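Shop notebook, kitchen bench / Furach line
November, started 6:40 am, coffee not working yet

Door handling again. Navy double-door unit with the gold bars is the one I'm stuck on, everything else in the set is more or less behaving.
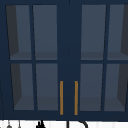 Grendimura night desk wants to know if any of this changes who does the stocking, or only who gets blamed for it. Fair. Came in as a note on the handover sheet, no signature, copied here so I don't lose it. Also asked whether "supervised stocking" on the new rota means standing there watching a machine for a whole shift, and if so is there a stool.

No answer on the stool. Will ask.

What I can answer so far, from our side:

- Aidoo (the arm program, not the arm) takes open / place / close on the wall cabinets in the serviced kitchens. Nothing else in phase 2.
- People keep the dishwasher, the drying, anything chipped, anything with food still on it, and all the base cabinets.
- Somebody signs off each kitchen. That's a person and it stays a person.

The thing that does change is the order of work. Right now people put away as they go, two plates here, mugs there, chat a bit, next. With Aidoo they have to stage everything on the counter first, in rows, and then leave it alone. Three of the test crew hated this. One liked it, said her shoulders didn't hurt at the end. Writing both down. The first draft of the report only had the shoulders in it.

Numbers, before I forget

Sim runs logged on glass-front doors: 1209. Of those, 900 on plain single doors, rest on doubles. Singles fine. Doubles not fine. I keep getting told the average is good, and the average is good becuase of the singles.

Failure on the doubles is nearly always the same. Handles sit close in by the middle stile, one each side, parallel. Gripper goes for the left bar, fingers come in too wide, outer finger ok, inner finger touches the right bar or the stile. Program reads contact as grasp. Pulls. Nothing moves, or it slips off and reports "door open". Then the place step starts against a shut glass door. In sim that's a red line in the log. In a real kitchen that's a plate into glass with someone standing next to it.

So, not shipping doubles until it checks that the door moved. I don't care what the schedule says. (Schedule says end of month.)

Tried today:

7:15 - narrower pre-grasp opening. Better on the left bar. Right bar got worse?? No idea. Check the mirroring, I bet a sign is flipped somewhere.

8:05 - it was the sign. Fixed. Both sides same now.

8:30 - approach lower down the bar. The bars are on the bottom half of the doors so there's room, but go too low and the wrist is down among whatever is standing on the counter. There's a curved thing like a faucet spout right under the middle. Clipped it on the first go. Raised the approach, lost some leverage, still opens.

9:20 - glass. Depth estimate goes straight through the panes and picks up the shelf behind, so the program thinks the front of the cabinet is a hole with navy bars across it. Asked it for a free path and it planned one through an upper pane. Very confident. Stuck a solid collision plate over each door in the model for now, ugly, works. Needs to come off once the door is open or it won't place anything. Do that next.

10:00 - break, stairs, more coffee.

10:25 - plate now attached to the door instead of the cabinet, swings with it. Should of done that first.

Empty shelves is also too easy, note to self. All the double-door runs have been with nothing inside. Real ones are half full by mid morning and people stack bowls however they fit. Load it with clutter before anybody quotes a success rate at a meeting.

Training stuff

Alina (the tablet app, for whoever reads this in a year) currently shows the crew one button, STOP, and one line of status. The status line is the robot's opinion. It says "door open" when the program thinks so, see above. Crew figured that out in a day and stopped reading it, they look at the door. Good instinct, bad app. Want:

- status to say what was checked, and how
- "not sure, please look" as a real state with its own color
- a way to say "I moved that, it's fine" without phoning us

Last one matters most. Under the present setup anyone who nudges a staged plate has to restart the kitchen from the top, 2 minutes each time, and it goes against their kitchen on the weekly sheet. So they don't nudge, they stand and watch it go wrong. We built that. Take the restart count off the sheet, I've asked, will ask again.

Back to the night desk question about blame. Log keeps the gripper contact, the door angle (new as of this morning) and who pressed stop. I want the name dropped from that last one. Pressing stop should cost a person nothing. Left a message with ops, nothing back yet.

Still open
- ticket 1911, handle spacing on doubles, keep open till clutter runs are done
- collision plate on right door, same treatment as left, only did left!!
- spout clearance, measure a real one, Furach drawings don't show counter items
- rota wording, "supervised stocking" needs two sentences saying what the person does
- stool

11:50, batch of doubles running, both bars alternating. Going to lunch, whoever is in first please don't close the terminal.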